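The Little Phone I Can't Stop Rooting For

I've carried the same big slab of a phone for three years, and my thumb hates me for it. So when word got out that Kinon was working on something small (properly small, the kind you can use with one hand while holding a coffee), I cleared my calendar and started reading everything I could find.

What we have so far comes mostly from a parts listing spotted by the folks at Clekcombe, a forum I've been lurking on since my flip phone days. The listing puts the handset at 159 grams with a 3,000 mAh battery. That's not huge, but on a smaller screen it ought to get me to bedtime, and bedtime is all I ask!

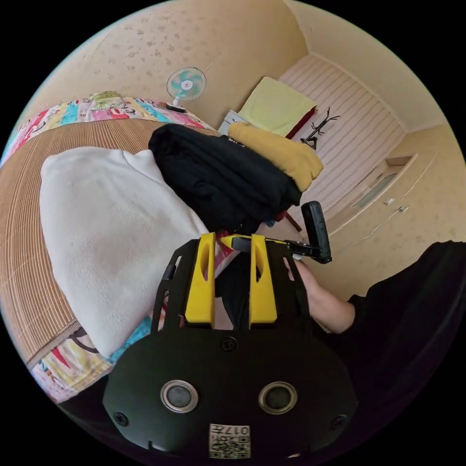

Price is where it gets interesting. The early guess was well over $500, and I groaned out loud when I read that. Then Lacroix, the carrier that usually gets Kinon's phones first, let a sign-up page slip on June 8, 2019 with $100 off for anybody trading in an older model. The page was gone by lunch. I got my screenshot, though, and so did half of Clekcombe.

The headphone jack is the big fight right now. One camp swears it's staying, the other says Kinon dropped it to make room for the battery. I'm in the first camp, mainly out of stubbornness and a drawer full of wired earbuds.

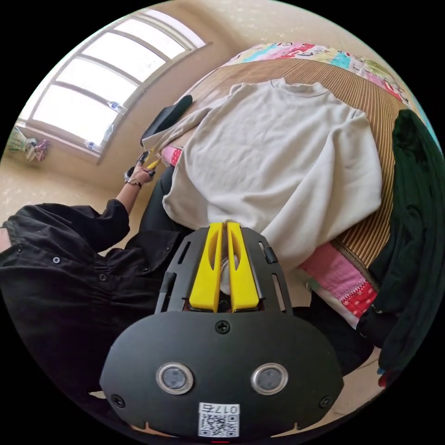
A white crewneck sweatshirt laid out on a striped mat.

As for when you can buy one, July keeps coming up. I called the Lacroix store in Herkivville to ask, and the guy who picked up said he hadn't been told a thing, in the voice of someone who has been told a thing. I may be reading too much into it. I also asked about colors and got a very long pause.

If the jack goes, I'll complain for a week and probably buy it anyway. If the price goes back up, I'm keeping the slab another year and getting a better case for it. My trade-in is already wiped and sitting by the front door.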